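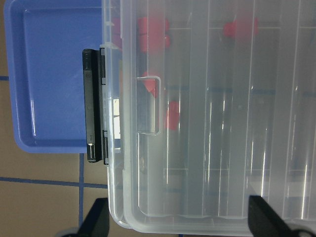 Compartment box, lid on, red pieces inside.

Workshop notebook, August, started 10:30

Back in the rehearsal room for the piece we are still calling Heva. Yesterday's notes say "the object section works." I don't think it does. I think we liked it because we were tired and it was quiet, and quiet always feels like depth at the end of a long day.

What we have: a 30-minute stretch in which the audience picks which shadow story comes next by calling out a word. Four stories are ready. In theory any order holds. In practice the ferry story kills whatever follows it, and every time we have let people choose, the ferry came up early. Either we fix it to the end and stop pretending there is a choice, or we make the other three stronger. I would vote for fixing it. I know that is unpopular.

11:15. Ran the ferry with the new accordion line. Better than the piano. The low drone under the first half covers the cues, though, and whoever is behind the screen can't hear the spoken lead-in. Tried a foot tap, which could be heard from the third row. Tried a small light on the floor. Fine for now, but it spills onto the bottom of the sheet and makes a gray smear where the water should be.

Screen: the Zutside cloth is too shiny. The supplier's page says it is made for rear projection, and maybe it is, from very far back. At our distance there's a hot spot the size of a dinner plate, and it follows the lamp around. The old bedsheet looked better and cost nothing. Keep both until the run-through, then decide. I don't want to hear that we have to use the Zutside cloth just because it's paid for.

12:40. Long talk about the narrator. One side wants the text live, the other wants it recorded so the hands are free. I asked what the hands would be doing with all that freedom and didn't get a clear answer. Recorded text also means the pace is locked, and our pace has never once been the same twice. Left open.

After lunch: the "true or made up" round. The idea is that people guess which of the short stories happened to one of us. My problem with it is that the guessing becomes the whole event. At the open rehearsal they stopped listening to the story about the aunt and started looking at our faces. Somebody in the group called that engagement. I'd call it a quiz. Going to try it once without asking for the guess at all and see whether anyone misses it.

Venue stuff. Dovhaniuk has offered us the big hall, 600 seats. No. The figures are the length of a hand, and past the sixth row it's a flicker and a voice. The Ilon studio is smaller, has a low ceiling and bad parking, and suits the piece. The argument for the hall is money, and I'd like to see that worked out on paper before we change the staging for it, including the second lamp and the amplification we would have to rent.

3:50. Full run, no stops. Notes:

— opening song one verse too long, still
— well story: crank squeaks, leave it, sounds right
— blackout before the market came late again
— aunt story without the guess: flatter, I admit, but I listened to the end for the first time
— ferry last: good. Held.

To do before next time: hood for the floor light, cut the verse, mark the lamp position with tape, get an answer from Ilon on load-in. Also write down the order we used today, before we all remember it differently.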